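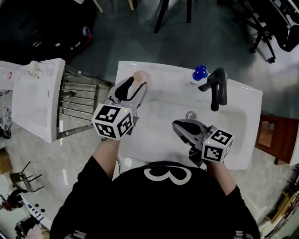
Two hands, two Prukar grippers, a white sink.

I said I would write up the Prukar two-hand kit once I'd spent proper time with it, and a few of you have been asking since June, so let's get to it. Short version for the impatient: the hardware is decent, the service bolted onto it is overpriced, and the sales page makes claims I wouldn't repeat to a friend.

For anyone who missed the earlier post, the kit is a pair of hand-held grippers. You hold one in each hand and do an ordinary job with them, and the recording is supposed to teach a real robot arm to do the same job later. Each gripper has a white cube at its base covered in black square markers, and the tracking uses those to work out where your hands are. There's a small green light on each side of the pair as well. You pay $2,000 for the two grippers, the software license for a year, and a carrying case that I would happily have gone without.

The first thing the sales page says is "natural as your own hands." No. Go and pick up anything small and round off the back of a sink with a pair of jaws and tell me how natural it feels. Your wrist wants to turn one way and the marker cube wants to stay facing the camera, and the wrist loses. After an hour I had stopped moving like a person cleaning a sink and started moving like a person trying not to upset the tracking. I think that matters more than any number on the spec sheet. If the whole selling point is that the robot learns from how people move, and the kit changes how people move, what exactly am I paying for?

To be fair to Prukar, the jaws themselves are good. They open wide enough for household stuff, they close evenly, and the trigger has a nice progressive pull. I dropped one on a tile floor and it carried on. The cube on that one picked up a scuff, and I expected the tracking to fall over, but it was fine.

The cable annoys me. It's thin and it hangs down by your forearm, and anything that hangs down by your forearm will sooner or later find the faucet. I ended up taping mine to my sleeve, until I switched to short sleeves, when I taped it to nothing and just swore at it. A clip would cost them pennies.

Weight is listed at 500 grams per gripper. Mine matched on the kitchen scale, so credit where due. That sounds like very little, and it is very little for ten minutes. Leaning over a basin with both arms out in front of you is another matter, and my shoulders had opinions by lunch.

Now the service, which is where I get grumpy.

Prukar doesn't process the recordings itself. That goes through Bredetska, which takes your uploads, checks them, throws out the bad ones and hands back what it calls "training-ready" clips. The basic plan covers 2,000 clips. I assumed that meant 2,000 usable clips. It means 2,000 uploaded clips, and the ones Bredetska rejects come out of your allowance all the same. I found this in the terms, under a heading about storage. Make of that what you like.

The rejections are also hard to learn from. You get a code and a one-line reason. "Marker visibility" was my most common one, and it covers everything from a hand blocking the cube to glare off a shiny surface. White glossy sinks are about as shiny as surfaces get, and the manual has one sentence on lighting. I wrote to support asking which of the two problems I had. The reply took 3 working days and told me to review the section on lighting.

I asked whether there was any evidence that robots trained on these clips do the job better than robots trained some other way. I was sent a brochure. The brochure has a bar chart with no scale on it. Maybe the real results are great! I'd love to see them, and I'll add them here if they turn up.

What about the competition? Huttunen sells a single-hand version for less, and I've only had a short go with it at a demo in Milberg. The grip felt cheaper and the trigger was mushy. On the other hand, it lets you keep your files and process them yourself, with no clip allowance to run down. If I were only recording simple pick-and-place jobs, I'd probably put up with the mushy trigger.

Who should buy the Prukar kit, then? If you need both hands in the recording, you have someone in-house who can handle the data, and you can talk them into selling it without the Bredetska plan, it's worth a look. I was told that's possible "on request," though you won't find it on the order page. Ask for it in writing.

If you're a small shop hoping to record a weekend of sink cleaning and have a robot doing it the following month, keep your money for now. I still have the kit on loan for a little while, and I want to try it on folding towels next, with the lamp moved and the cable taped down properly. Questions in the comments, please, and if you've had a rejection code explained to you by an actual human, I'd like to hear what they said.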